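Demonstration protocol (garment handling)

A demonstration protocol is a written set of rules for recording people as they carry out a task with a hand-held gripper, so that the recordings can later be used to train a robot.

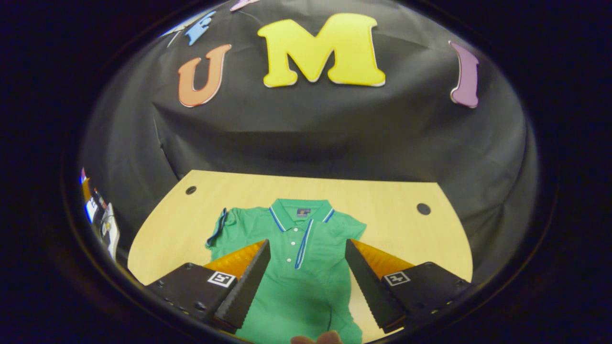

In garment work the protocol covers the state of the cloth at the start, the condition of the tool, the movements allowed during a take, and the grounds for throwing a take out. There is no single agreed standard. Most groups write their own, often starting from one that another group has shared.

Background

Early collections of folding data were made with few fixed rules. Operators started from whatever position suited them, and takes of the same task could differ widely in length. One of the first protocols to pass between groups was the Durunel sheet, drafted by Hala Daher and Elias Chidiac. It ran to 3 pages and dealt only with shirts and towels. A longer version, known as Durunel B, has 46 numbered rules and adds trousers, socks and bedding.

Starting state

A garment is laid on the table in one of a few named states. "Flat" means front side up, with the collar away from the operator and the placket facing up. "Dropped" means released from above the table and left as it falls. The state is logged before the take begins. Buttons may be open or closed, but Durunel B asks that this stay the same through a batch.

The table is cleared of loose items the task does not call for. Fixed features such as cable holes may stay. Some protocols ask for a plain backdrop; others want varied rooms, on the view that a robot trained against one background may do poorly in front of another.

Tool checks

Soft fingers are inspected for tears and for lint caught in the ridges. Markers on the gripper must be clean and flat, as a lifted corner can spoil the measured opening between the fingers. The Pimeck guidelines call for a check at the start of each session and another after any drop -- even a short one onto the table.

Conduct of a take

The operator touches the cloth only with the gripper. Smoothing a sleeve by hand ends the take. Pauses are allowed, though most protocols set a limit on them.

Rejection

Practice varies most on failed grasps. Durunel B keeps a take in which the operator misses and tries again, and marks it "recovered." Pimeck rejects it. Maricel Calimlim has argued that recovered takes are worth keeping in a separate set.

See also: Fiducial marker; Imitation learning; Soft gripper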